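Section 4: Loading and Arranging Your Kelholm Rolling Rack

Posted October 2020
By Leonilde Prata

If you've made it this far, your rack is standing on its own casters and the hard part is over, so well done! Put the wrench back in its bag and tape the bag somewhere you'll remember (mine lives in the kitchen drawer with the batteries). Loading looks like the easy bit, and mostly it is, but a little patience now will save you from taking everything off again next week.

Before you start

Read the weight label that came with your shelves. The Kelholm is rated at 80 pounds per shelf when the load is spread out evenly. A stack of cookbooks pushed into one corner is another matter, and I'd ask you to be kind to your shelf and move some of them along.

1. Roll the rack to the place where you plan to use it, while it's still empty. Go slowly over door strips and anywhere carpet meets a hard floor. Lift the front casters over if they catch. Please don't shove.

2. Give each shelf a gentle push down at all four corners. If one corner dips, go back to step 6 in Section 3 and tighten it before you put anything on.

3. Gather what you want to store and sort it on the floor or a table first. Put boxes with boxes and kitchen things with kitchen things, and keep soft items in a pile of their own.

CAUTION: Don't let children ride on the rack or hang from the poles, however nicely they ask.

Placing your things

4. Start at the bottom. The heaviest items belong on the lowest shelf, toward the middle.

5. Set small closed boxes at the ends of a shelf, with their flat sides facing out. They make a tidy stop for bowls and other round things that like to wander.

6. Nest your bowls before you put them up, largest on the outside. If you use one every morning, leave it at the front where you can reach it without moving its neighbors.

7. Stand tall items up near the center of the shelf. Anything that leans should lean toward the back.

8. Put soft toys, scarves, and other squashy things in a lined basket. Tuck the lining down along the inside and let the extra fold over wherever it likes. Lay long toys in lengthwise so they don't spring out.
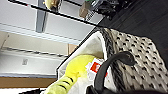
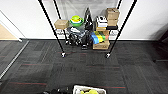

9. Once the shelves are filled, step back and look at the whole rack from across the room. Is one side carrying more than the other? Swap a box or two until you're happy with it. I usually change my mind at least twice at this point, and my sister-in-law Raquel Gouveia has been known to start over entirely.

10. Take hold of both front poles, low down, and roll the rack forward a few inches and back again. Listen for rattling. A rattle nearly always means two hard things are touching, and a folded dish towel between them will quiet it.

NOTE: On carpet, the casters settle a little during the first few days. Roll the rack to a slightly different spot now and then so you don't end up with dents in the pile.

CAUTION: Keep the loaded rack away from heaters and open flames, particularly if you're storing paper, fabric, or plastic packaging.

Moving the rack later on

11. Take off anything tall and anything breakable before you move to another room. Baskets can stay on for a short trip across the floor, but carry them separately if there's a doorway in between.

12. Pull, with your hands below the middle of the poles. Pushing from the top can tip it.

If a caster sticks, turn to Section 6 for cleaning. Spare casters are sold in pairs under part number 336, and the longer poles are part number 274. Please order by number, as the two sizes look very much alike in the catalog. Adel Erraji at the parts desk will be glad to help you if the number has rubbed off your sheet.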